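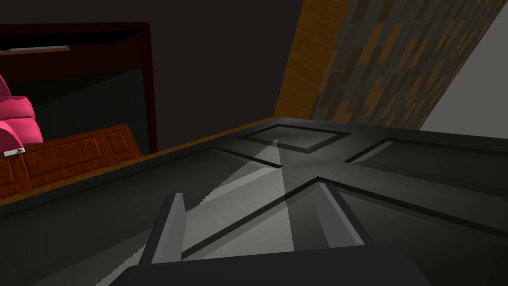

Wakana Morikawa asked, before I had taken my coat off, whether the county meant to publish the bypass route before the summer or to let another season go by. I replied that the engineering office would issue its alignment report in May and that I could not speak to anything earlier. She wrote that down and asked me to initial it, and I did.

3/26/20. Office of the District Representative, daily record.

The greater part of the day was given to the Higuchi Road bypass. The position remains as follows. Two corridors are under study. The northern corridor leaves the state highway at the Kastari turnoff, crosses the creek and rejoins the highway beyond the grain elevator. The southern corridor is shorter but passes through the orchard land and would require the purchase of 61 parcels, in whole or in part. The owners of those parcels have been told that they will receive written notice once a corridor is chosen. They have not been told when that will be. Several have put off repairs, sales and planting for that reason, and this office has said in three letters that the delay is unfair to them.

The morning's correspondence was almost entirely on this subject. The petition against the southern corridor now carries 1647 signatures. I have asked that it be entered in the record under the date on which it was received and not the date on which it is discussed, as the last petition was recorded late and the organizers were right to complain. A separate letter from Setsuko Iwasaki objects to both corridors and asks for a lower speed limit and a signal at the school crossing. Her letter is well argued. I have sent it to the engineering office with a request for a reply on the signal alone, which need not wait for the rest.

At ten I spoke by telephone with Noboru Fukuda of the engineering office. The call lasted longer than planned. He confirmed that the soil borings on the northern corridor are complete and that the laboratory results have been delayed. The consulting firm, Prokik, has closed its main office for the present and its staff are working from home. Mr. Fukuda does not expect this to move the May date. I asked him to put that in writing. He said he would prefer to say "late May," and I said that the public had been told May and that late May would do.

I also asked about the creek crossing. The estimate given to the board last year assumed a two-lane bridge with no shoulder. Farm equipment now in common use is too wide for such a bridge if there is any oncoming traffic, and the matter was raised at the hearing by more than one speaker. Mr. Fukuda agreed that a wider bridge should be priced. He did not know whether this could be included in the report or would follow as a supplement. I would rather have it in the report – a supplement will be read by very few people.

The public meeting planned for the Grange hall is postponed. I regret this, but there was no other responsible course. A notice was drafted, corrected twice and sent to the newspaper before noon. The hall deposit of $135 will be held over to the new date. The staff has been asked to look into holding the meeting by telephone. The Flakix conference service has been suggested, and I have no objection provided that residents may call in without charge and that those without a computer are not put at a disadvantage. The maps will have to be mailed. A person cannot comment on a line he has not seen.

In the afternoon I read the draft resolution prepared by Cristóvão Fonseca. It calls on the county to choose a corridor by a fixed date or to release both from study. I support the purpose. I have two reservations on the wording. The second paragraph speaks of "years of neglect," and while I understand the feeling, the phrase will cost us a vote we need. The fourth paragraph asks for payment to owners for loss of use during the study period. County counsel has advised that no fund exists for such payments, and a resolution that asks for something unlawful is easily set aside. I suggested that the fourth paragraph request a review of hardship cases instead. Mr. Fonseca was not pleased, but agreed to take it back to the signers.

Fumiko Ichikawa telephoned at half past three on behalf of the families on the lower part of Higuchi Road. Truck traffic there has not fallen, whatever may be the case elsewhere, and a mailbox and a length of fence were struck again last night. I have asked the sheriff's office for the accident reports for the past 2 years, so that the figures may go into the file with the petition. She asked whether the bypass would be built in her lifetime. I said that I hoped so and did not give a date.

Matters to be carried forward: written confirmation from Mr. Fukuda; the price of the wider bridge; the revised fourth paragraph; a reply to Miss Morikawa's second question, on whether the state's share of the cost is still secured. I told her I believed it was. I have since looked for the letter that says so and have found only the one from the previous budget year. A request for the current letter went to the state department of transportation at ten minutes to five.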